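Januar
Von Kaiwen Tian

Bitte rufen Sie nicht an

Ein Plakat, weißer Grund, schwarze Schrift, unten eine Telefonnummer. Darüber der Satz: Bitte rufen Sie nicht an. Kein Logo, kein Gesicht, keine Zahnbürste. Wer im Herbst in Planddale aus dem Bahnhof kam, lief direkt drauf zu. Und hat natürlich angerufen.

Am anderen Ende eine Frauenstimme, freundlich, etwas müde. Sie habe gerade geputzt und könne jetzt nichts essen. Ob man später nochmal anrufen wolle. Dann aufgelegt. 18 Sekunden vielleicht, eher weniger. Erst wer es nach 22 Uhr nochmal versuchte, bekam den Namen zu hören: Dendico. Zahnpasta. Seit Jahren im unteren Regal, mintgrüne Tube, gekauft von Leuten, die halt immer die kaufen.

Die Marke brauchte dringend Aufmerksamkeit und hatte kein Geld. So fängt das ja meistens an. Die Agentur Prundance bekam den Auftrag im Sommer, dazu ein Budget, über das in der Branche eher gelacht wird. Fernsehen: gestrichen. Influencer: zu teuer, und die drei, die man sich hätte leisten können, wollte keiner. Blieb Papier. 524 Plakatflächen, viele davon in Lagen, die sonst schwer weggehen - Unterführungen, Parkhausabfahrten, die Rückseite von Wartehäuschen.

Der Satz stammt aus einer Besprechung, in der es um etwas ganz anderes ging. Jemand hatte die Hotline auf der Tubenrückseite erwähnt, die Nummer für Fragen zum Produkt. Wer ruft da an? Fast niemand. Wäre auch besser so, kam aus der Ecke, wir haben da nur einen Anschluss. Bitte nicht anrufen. Stand fünf Minuten später an der Tafel und ging nicht mehr weg.

Bei Dendico fand man es erst furchtbar. Verständlich. Ein Hersteller, der auf dem eigenen Plakat fehlt, das muss man im Haus erst mal jemandem erklären. Vier Entwürfe mit Logo gingen hin und her, einmal klein unten rechts, einmal riesig, einmal als Wasserzeichen, einmal auf der Tube, die Tube dann wieder schräg im Bild. Alle vier sahen aus wie Zahnpastawerbung. Am Ende blieb das Logo draußen, unter Protest des Vertriebs, der den Handel schon am Telefon hatte.
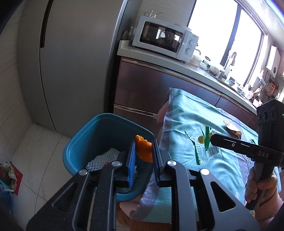 Tadeusz Jakubowski hält das Ganze für überschätzt: Ein Plakat, das den Absender versteckt, belohne nur die Leute, die ohnehin gern Rätsel lösen, „und die putzen sich auch ohne uns die Zähne“. Die Mehrheit gehe vorbei und wisse hinterher nicht mal, dass da für etwas geworben wurde. Aufmerksamkeit sei noch kein Verkauf. Er würde das Logo draufsetzen, sofort, und den Satz gern behalten.

Da ist was dran. Rätselplakate gibt es, seit es Plakate gibt, und die meisten sind vergessen, bevor die Auflösung hängt. Das Problem ist immer dasselbe: Die Auflösung ist kleiner als die Frage. Man wartet zwei Wochen auf ein Geheimnis und kriegt einen Handytarif. Ärgerlich, und der Ärger bleibt an der Marke kleben.

Bei Prundance kennt man den Einwand. Deswegen die Sprachansagen - jede Uhrzeit eine andere, morgens hektisch, mittags mit vollem Mund, nachts geflüstert. Die Auflösung sollte lustiger sein als das Plakat. Ein Text wurde nach dem ersten Wochenende ausgetauscht, der mit dem Zahnarzt. Zu viele Anrufer hielten ihn für eine echte Praxis und wollten einen Termin.

Gerechnet hatte man mit 100 Anrufen am Tag. Am ersten waren es 700, und die Leitung brach am frühen Nachmittag zusammen. Besetztzeichen, stundenlang. Die Leute fotografierten das Plakat und schrieben drunter, dass man jetzt wirklich nicht mehr anrufen könne. Bessere Werbung hätte keiner bezahlen können, die Agentur hat trotzdem noch in der selben Nacht nachgerüstet.

Und die Tuben? Dazu sagt Dendico wenig. Man sei zufrieden. Verkaufszahlen gibt es nicht, auch auf zweite Nachfrage nicht, nur den Hinweis, dass zwei Handelsketten die Marke wieder auf Augenhöhe gestellt haben. Kann an der Kampagne liegen. Kann am neuen Einkaufspreis liegen, der kam nämlich im gleichen Monat.

Konkurrenz gibt's auch schon. Panyasiri, Mundwasser, hängt seit kurzem mit dem Satz „Bitte weitergehen“ an denselben Unterführungen. Mit Logo, mit Flasche, mit Rabattcode. Liest sich wie eine Antwort, ist vermutlich auch eine, wirkt aber irgendwie bestellt.

Im Frühjahr soll die zweite Runde kommen. Der Satz steht angeblich schon, verraten wird er nicht, die Nummer bleibt. Ich hab heute früh kurz nach sieben nochmal gewählt, aus reiner Recherchepflicht. Die Stimme suchte ihre Schlüssel, fluchte leise und fragte, ob ich jetzt jeden Tag anrufe wolle.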